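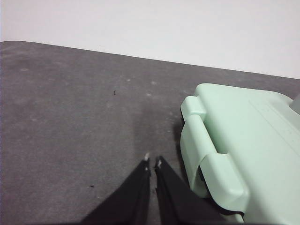

Restart checklist after the lid fault, breakfast station, Grasau cell
Filled in by Clementina Carrilho, May

Such a good fault to learn from, this one! Short version: the gripper closed on the press lid, missed the handle, and the arm kept pushing downwards until the force limit tripped. No one hurt, nothing broken that I can find. I've left my comments in so the next person can argue with them.

1. Emergency stop pressed and released, arm stays still until reset
Pass. Tried it from both sides of the table. Lovely crisp stop each time.

2. Fingers checked for splits, looseness and worn tips
Pass, with a note. They open and close evenly and both tips are firmly on. The black fingers show slight wrinkles or seams along the edges, so please look again after 100 cycles.

3. Force limit for downward moves
FAIL, now corrected. This was the big one. The Vusis controller had gone back to its default after the update, and our lower limit never loaded. I've typed it in again and saved it (twice, I was nervous). Run 29 is the one that tripped, if you want to read the log, and do read it, it's fascinating.

4. Wrist camera clean, held tight, lined up
Pass. Lined up again anyway with the Olik card. The old values were 4 mm out towards the wall, enough to miss a handle.

5. Table clear of bits
Needs doing. There are specks and small flecks on the grey surface. Wipe down before the first run.

6. Appliance unplugged for all motion tests
Pass. Stays that way until item 7 is signed. No heat, no water, no bread, however tempting.

7. Slow run at low speed, one person on the stop button
Open. Start with the chrome handle on the press lid, then the two knobs. Leave the saucepan for last. Its handle reaches out past the end of the base, and a wrist coming down on that side could tip the whole pot. I'd like a keep-out zone drawn there before anyone speeds things up.

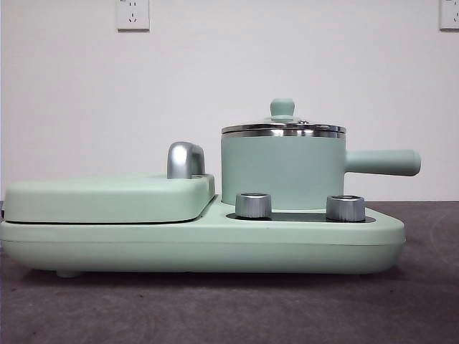 Esteves: Agree on the keep-out zone, but I'd go further and take the saucepan off altogether until the slow run is signed. Also, can item 3 become a check at every start-up? If an update can wipe the limit once, it can do it again.

Yes to both, and thank you! Item 3 moves to the daily sheet, read straight off the controller screen and written down by hand. Saucepan goes on the shelf. Item 7 still open, stop button tested again before we start.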